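Titilayo Ogundipe has kept goal for Welonik for 8 seasons and says she has enjoyed 3 of them. "The others were mostly mud," she says, stirring a tea she has no intention of drinking.

The club went up in February with games to spare, in front of a crowd of 400, most of whom had come to see Zallano win. Ogundipe saved a penalty after 60 minutes and remembers little of it. "I dived the wrong way and it hit my foot. The paper called it instinct. I've kept the cutting."

Did she celebrate? "I had work at six. I had half a shandy and went home to argue with my sister about the offside rule."

Next season brings longer coach trips and better strikers. She is looking forward to one of those. "There's a toilet on the new coach," she says.
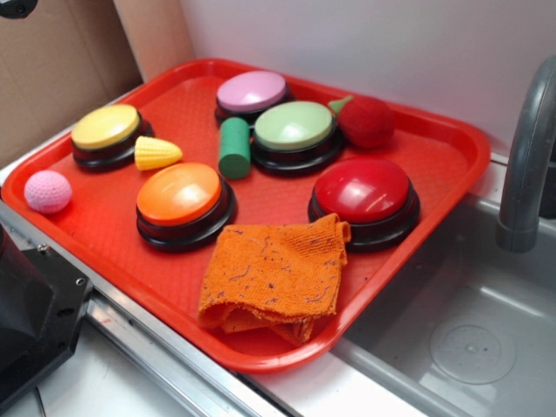
Dörte Vogler remembers the penalty differently, and maintains that the foot was sent there on purpose. Ogundipe has asked her to put that in writing before contract talks begin.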